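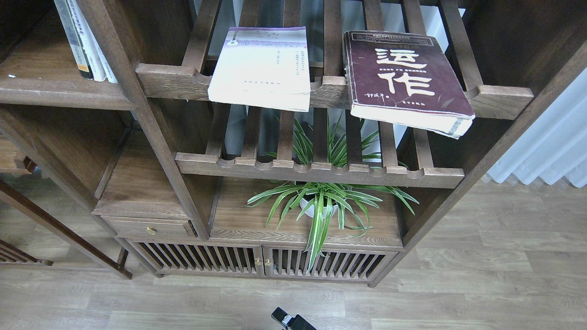

A Laddale gripper in front of a slatted wooden shelving unit with books and a spider plant.

Laddale is a household tidying service sold by Drondport, built around a leased robot arm with a black gripper. It was announced on 11 December 2018 and replaced the earlier Tollum kit. The lead designer was Nusrat Kumarasinghe.

The base package covers 2 rooms and stores up to 1008 item positions -- books, small boxes and similar goods. Shelf layouts are entered by a technician during setup. Motion planning runs on the Menon controller, which is leased with the arm. The minimum contract is 16 months.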